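Trerkau hand-held gripper kit: a long review after nine weeks of furniture tidying

Last updated: April

I promised several people I would write this up properly, and I have put it off long enough that one of them has gone and bought the kit without me, so apologies to her and I hope it is going well. What follows is partly a review of the Trerkau hand-held gripper and partly an account of the method we used it for, and I'm afraid I can't pull the two apart very neatly. Whether you will like the tool depends a great deal on what you want to teach your robot.

Our own question was a fairly homely one. We wanted an arm on a wheeled base to put a room back in order after people have used it: nudge chairs under tables, straighten a cushion, pick a cloth off a seat and leave it somewhere sensible. The usual way in our group has been to wear a headset and drive the arm at a distance. It works, and I have a soft spot for it, but it is slow, and the operator is tired long before the robot is. The other way is to do the job yourself with a gripper in your hand that matches the one on the robot, with a camera on it, and to train the policy from what that camera saw and how the hand moved. Sibusiso Zwane had been arguing for the second way ever since he joined us, and the Trerkau kit was what finally gave him the chance to try.

In the box you get the gripper body, the camera mount, two sets of soft fingers, a charging lead that is too short, and a printed card with the calibration pattern. There is also a very nice carry case which I have become unreasonably fond of. The software comes as a download and we had it recording by lunchtime, which I mention with real admiration after the afternoon I once lost to another firm's drivers. The manual is friendly and well set out, though it assumes you own the matching robot mount from the same people. We don't. Manouchehr Ahmadpour turned an adaptor for ours on the lathe, and it took him two goes to get the offset right.

In the hand it is comfortable, and heavier than I'd expected from the pictures on the shop page. The trigger has a lovely even pull to it. I have small hands and could work for a good stretch before I wanted to put it down, and Sibusiso, whose hands are not small at all, said the same. The weight sits forward, so your wrist does a little more than its share when you reach low. Lifting a cloth from a low seat is where I noticed it most. After a morning of that I was glad of the kettle.

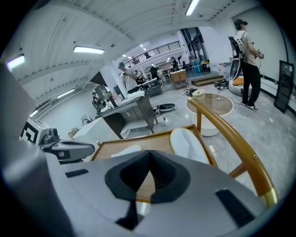 Our comparison was meant to be about the policies, but it became just as much about the rooms we collected in. The plan was to gather the same tasks both ways, by hand-held gripper and by headset, in an ordinary busy working space, and then to train the same network on each set and see which robot did the better job. We deliberately left the place as it was. People carried on at their desks, the cables stayed on the floor by the lounge chair, and we made no attempt to clear the little glass-topped side table out of view. I am glad we did it that way, though I grumbled at the time. A chair with a curved rail looks enormous when the camera is this close to it, and a round white cushion fills a good deal of the view just where the fingers have to go, so the policy has to learn its way about from the bits of the room left over behind. In a bare lab it would have had very little to go on. The square marker on the left finger arm stays in view while all this is happening, and the software uses it to work out how far open the fingers are. I had expected that to be fussy and it has been the least troublesome part of the whole kit.

By the end we had 459 usable demonstrations from the hand-held gripper. The headset set was much smaller for the same hours of work, and we trained both on the full sets and on a cut-down set matched for size, so that the gripper wouldn't win simply by having more to learn from. I won't reproduce the tables here, as they belong in the paper and Sibusiso would like the paper to have something in it! The general shape of things I can give you, though.

With everything we had collected, the policy trained on the hand-held data was clearly better at picking up cloths and at straightening cushions. It was quicker in its movements too, and looked more like a person doing the job, with that small dip and sideways slide that you do without thinking to get a fingertip under the edge of fabric. Headset operators hardly ever do that. They come straight down from above, carefully, and so does the robot that learns from them. When we matched the two sets for size the gap narrowed a lot for cushions and stayed fairly wide for cloths, and my reading is that touch accounts for the difference. When you hold the tool yourself you feel the cloth catch, and you adjust. The recording has no force in it, but the adjustment shows in the motion, and the network seems able to make use of that.

Chairs were another matter. Pulling a chair by its top rail asks the arm to travel a long way while keeping a steady hold, and a person with a gripper will happily take a step, lean, twist at the waist and swing the whole thing round. Our robot has no waist. A fair number of the hand-held chair demonstrations asked for poses the arm couldn't reach, and the policy trained on them would start beautifully and then come to a stop with its elbow against its own mast. The headset data never had that trouble, as the arm was there all along to say no. For chairs the headset policy won, and it won on the matched set as well.

We did try a mixture, and it is what I would recommend to anyone starting out. Most of the data from the gripper, with a smaller helping from the headset for anything involving long pulls, gave us the most dependable robot of the lot. We also took to standing on a fixed mark for the chair recordings, which helped more than I would have guessed. Manouchehr wrote a small check that replays each recording against the arm's limits and flags the ones that go out of reach, and I do think Trerkau ought to ship something of the sort. I've written to them about it and had a kind reply, so perhaps they will.

Now for the niggles, and there are a few. The tracking does not care for large plain surfaces. If you turn to face a white wall at close quarters it starts to drift, and you don't find out until you play the recording back. A light or a beep would do. The battery lasts well enough, but the level shown in the software drops in great lumps, so that you think you have plenty and then you are hunting for that short lead. The soft fingers mark easily on painted metal and pick up fluff from cushions, and although a wipe with a damp cloth brings them back, I would buy a spare set with the kit if your budget stretches to it. And the camera mount has two screws that want checking each morning. Ours worked slightly loose on one side during the second week and we threw away an entire afternoon of cloths because of it. I still haven't quite forgiven that screw.

For comparison, I have also had the Standeck on loan. It is lighter and a good deal cheaper, and the fingers are stiffer, which suits small hard objects. I found the trigger tiring and the calibration took me most of an hour each time, but if you are working at a bench with cups and boxes I could see it being the sensible choice. For soft things it was no match. The Shokri I have only handled at a workshop, for perhaps ten minutes, so I'd better keep my opinion of it to myself beyond saying that it felt very well made.

A word on the stand, which is sold separately. We bought the Bevwood one, and it holds the gripper upright for charging and is steady on an untidy desk. It costs more than a stand should. I use it every day all the same.

Would I buy the Trerkau again? Yes, and gladly, for anything to do with cloth, cushions and the small soft business of putting a room to rights. For a group whose robot has a short reach or an awkward base, I'd ask for a loan first and record a few of your longest movements with it, then replay them against your arm before you commit to collecting hundreds. We learned that a bit late. Next on our list are curtains, which Sibusiso is looking forward to and I am rather dreading, and I'll add a note at the bottom once we have tried the new finger pads that are supposed to be coming in the summer.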